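Tudel two-arm bench robot: three months on our packing table

I run the packing end of a small mail-order business (gift boxes, mostly drinks and snacks), and in February we took delivery of a Tudel. It's a bench unit with two arms and a two-finger gripper on each one, and we got ours through Ponce, the reseller that does most of the small shops in our area. I've had enough people ask me about it that I figured I'd write the whole thing up.

Setup first. Ponce says an afternoon. It took us two days, and most of the second one went on getting the left arm to stop parking itself where my elbow goes. The manual is fine for the hardware and pretty thin on everything else! The start screen is friendly enough, though, and once I had it saving positions by name I stopped calling the help line.

The job we bought it for is loose items: picking up a bottle, turning it so the label faces front, setting it in the tray. Before, that was me and Everaldo Bittencourt, all day, both of us with wrist braces by the holidays. In the busy season we do 2000 boxes a week, and every single one has a bottle in it that has to face the right way. I don't miss that part one bit.

Speed is so-so. Everaldo beats it easily over ten minutes and loses to it over a whole shift, which sounds about right for any machine I've worked next to. It's happiest with plain upright stuff on a clear patch of table, like a water bottle with some room on either side.

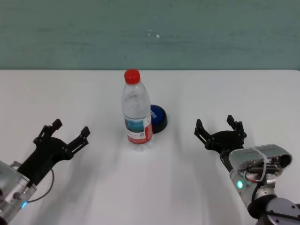 Put things too close together and it gets fussy, so we've gone back to spacing items out by hand on the busier trays. That's a real gripe, given the price. The other one is the noise when both arms home at once (a kind of whine, you'll know it if you've had a cheap printer).

As for what it's done to our days, it's mixed. Everaldo has moved over to checking and custom orders and he likes it, he gets to write the gift cards and talk to customers. I've ended up as the person who gets called when it stops, and I didn't get a raise for that until I asked. We also used to chat across the table for hours and now we're at opposite ends of the room. If you're a manager reading this, have the pay talk before the crate shows up, and let the people who pack decide where it sits.

We looked at the Jurnitz too. Nicer grippers, worse software, and a 40 day wait on parts. A friend at Ustbridge has one and is happy with it.

Three and a half stars out of five from me. I'd buy it again for bottles and I'd keep soft bags of chips well away from it.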